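Week 4: Glazes, slips and why your pot came out a different colour

Right, last week we got as far as drying and the first firing, and I ran out of time before the good bit, so we're starting with glaze today. Please have the Khoury handout with you as well (the one with the colour strips down the side), as I'll keep going back to it.

A glaze is a thin coat of glass. That's really all it is! You take something that makes glass, which is silica, you add something to help it melt, and you add a bit of clay so that it sticks to the pot and doesn't run straight off onto the kiln shelf. The stuff that helps it melt is called a flux, and the old potters used whatever they had to hand: wood ash, lead, salt. Lead was lovely and cheap and shiny and also poisonous, and people carried on using it for a very long time.

Colour comes from metals. Iron gives you most of the browns, honeys and blacks, and a few greens too. Copper gives you green in an airy kiln and red in a smoky one (this catches everybody out in the exam, so put a star next to it). Cobalt gives you blue and is so strong that a pinch too much will ruin a whole bucket. I speak from experience.

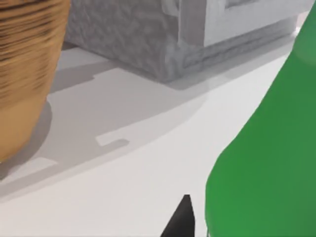
Now, slip. Slip and glaze get muddled up in essays every single year. Slip is runny clay, usually put on before the first firing, and it doesn't turn to glass. You can brush it, pour it, trail it from a little bottle or scratch through it to show the body underneath. If you then put a clear glaze over the top you get the classic country pottery look, which is what we'll be seeing on the Gumport trip in November.

The Gumport dishes are worth a proper look. The earliest dated one is marked 1629, scratched through the slip with something sharp, and the potter ran out of room and had to squeeze the 9 in sideways. I love that dish. The later ones from Irport are much neater, and to my eye a bit duller, but the clay is finer and you can tell they were sieving it properly by then. When you write about them, say what the clay is like before you say whether you like the pattern!

A quick word on heat. Low-fired pots stay porous, so without a glaze they'll weep if you fill them with water. Stoneware goes a good deal hotter and the body itself tightens up, so it will hold water with no glaze at all. The glaze on stoneware is there for looks and for easy washing up.

For the written task I want 500 words on one pot of your choice, from Gumport or from the Podent collection. The long essay is 2000 words and isn't due until after the trip, so don't panic about that one yet. Tell me how the pot was made and in what order, and only then what you think it was for. If you can't tell, say you can't tell. I'd much sooner read that than a guess.

Next time: kilns, and a lot about smoke.

Related handouts
Week 1: What is clay?
Week 2: Coils, slabs and the wheel
Week 3: Drying and first firing
Khoury colour strips
Gumport trip: what to bring
Podent collection: how to book a visit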